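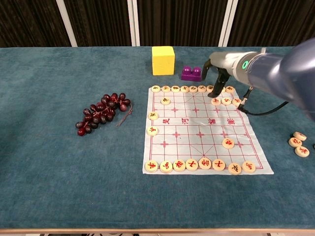

MINUTES AND AGENDAS

Annan Community Center
Board of Directors, Regular Meeting
May

The meeting was called to order at 6:30 p.m. in the Tullus Room. Angus Bolger presided. A quorum was present.

1. Approval of Minutes

The minutes of the previous meeting were approved with one correction. Under "Parking," the words "east lot" should read "west lot."

2. Correspondence

The chair read a letter from a resident of Udus Street asking that the outside lights be turned off by 10:00 p.m. The office was directed to reply that the lights are on a timer and that the timer will be reset. A second letter, concerning the bus shelter, was forwarded to the town.

3. Financial Report

The report for the month was received. The general account closed with a balance of $1,534 after payment of the water bill and the final installment on the boiler repair. The Board noted that the fee for the spring craft sale had not yet been deposited and asked that it appear in the next report.

A motion to move $200 from the general account to the building reserve was made, seconded, and carried.

4. Roof and Gutters

Asitus Roofing has inspected the north side of the building and submitted a written estimate. The flashing above the kitchen door needs to be replaced. The main roof was found to be sound, although the inspector recommended that the gutters be cleared twice a year in place of the present schedule.

Members asked whether the kitchen could remain in use during the work. The chair replied that the rear door would be closed for 3 days and that deliveries could be taken at the front. One member asked that a second estimate be obtained. After discussion, the Board agreed to request one and to take up the matter at the next meeting.

5. Room Rental Policy

The Board reviewed the draft policy circulated with the agenda. The following changes were agreed:

Section 2. Requests must be received eight days before the date of use. The draft had called for two weeks.

Section 4. The cleaning deposit will be returned by check only.

Section 5. The sentence on amplified music was struck and will be rewritten to match the town noise ordinance.

Section 7, on storage of equipment by regular users, was discussed at length. Several members felt that the hall closet should be kept for the Center's own folding chairs. Others pointed out that the evening groups have stored supplies there for many years under an informal arrangement. No agreement was reached, and Section 7 was tabled.

A motion to adopt the policy as amended, without Section 7, carried with one opposed.

6. Summer Hours

The building will close at 8:00 p.m. during the summer. The reading room will keep its present hours. Notice is to be posted at both entrances and printed in the newsletter.

7. Other Business

The front door sticks in damp weather. The office will arrange for it to be planed.

A member asked about the status of the new sign. The permit application is still with the town.

8. Adjournment

There being no further business, the meeting was adjourned at 8:05 p.m.

Approved for posting: Angus Bolger, Chair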